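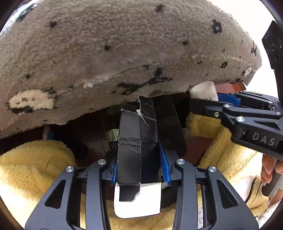

Maximiliano Bustos asked at our first meeting what a student group gets for its money when it pays for labeling, and if we could not do the same work in two long evenings. This report is our answer. It took us from March until the end of the term.

1. What we tested

Brovex is a labeling service for recordings made with hand-held grippers. The user uploads the clips, writes a list of allowed labels, and receives a file that says for each clip which object is held, when the grip starts and when it ends. Brovex sells the service in packages of credits. Our department at Drorkholm bought the small package with 3,000 credits. One clip costs three credits if it is labeled once. A second check costs extra, and we did not order it.

Before we chose, we looked also at Fagundes. Their interface is nicer, but they do not accept packages this small, and the answer to our mail came after our order at Brovex was already made. So this is a review of one service and we can not say that it is the best one.

2. Our recordings

We recorded household things on and near a bed, with soft blankets under them and with daylight from the window. We chose such a place on purpose. In the earlier student project the objects were on a clean white table, and the labels were almost too easy. On a fluffy blanket the lower edge of a small object can be hard to see, and dark objects between dark fingers are also difficult. The box wrapped in black tape is a good test for this - the fingers are black, the box is black, and mostly the blue pads show where one ends and the other begins.

We uploaded 948 clips. The upload form accepts a whole folder, but it stops without a message if one file name contains a space. We lost an afternoon with this. After we renamed the files it worked the first time.

3. The label list

The list is the most important part of the order and we did not give it enough time. Brovex allows free words, but then two labelers can use two words for the same thing. We wrote a list with "box", "bottle", "tube", "jar", "bag" and "other". For the moments of the grip we used "open", "closing", "holding" and "release".

We forgot to say what "holding" means. For us it means that both pads touch the object. Some labelers understood it as the moment when the fingers stop moving. In the returned file these two readings are mixed, and for soft objects they can be far from each other.

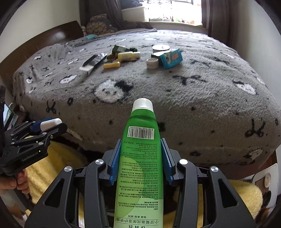
Is a wrong object name so bad, when the grip times are correct? This question came from a reader of our first draft, and it changed how we counted the errors. For our purpose the name is important, because we want to compare how people hold stiff and soft packages. For a group that only needs the opening and closing of the fingers, many of our errors would not be errors.

The green tube of hand cream is a typical case. With the cap at the top, its printing stands upside down, and a person who works fast can take it for a bottle. It is also possible that our list was the reason, as "bottle" stood before "tube" in the menu. We have no way to find out which explanation is right.

4. Results

We checked every clip by ourselves and found 122 clips with at least one label that we had to correct. We sorted them in this way:

- wrong object name, most often tube and bottle exchanged
- start of the grip too early or too late
- two objects in view and the label given to the one that is not held
- label missing

The first two groups are the largest. The third group was a surprise for us. Brovex writes in the instructions that clips with a second gripper in view are accepted, and this is true, but the labeler must know which of the two grippers is meant. We did not write it in the order. In the next order we would put one sentence on top of the list: label only the gripper that is nearest to the camera.

The returned file opens without problems in Metach, the viewer that we use in the lab. The column with times is in milliseconds and Metach expects seconds, so a small conversion is needed. We put the script in the appendix.

5. Support

We wrote to the support two times. The first answer, about the file names, was friendly and did not help. The second one came on a Friday before lunch and was very good - the person had opened our clips, had seen the problem with "holding", and offered to correct one batch without credits. We accepted this. The corrected batch is not part of the results in section 4.

6. Price and our time

Writing the list, uploading and checking took less time than full labeling by hand would take, but checking was the bigger part of it. A group that trusts the labels without checking would save much more, and we would not recommend it for objects on soft ground.

The credits that are left stay in the department account. The next group can use them, with the new version of the label list, which is in the appendix after the script.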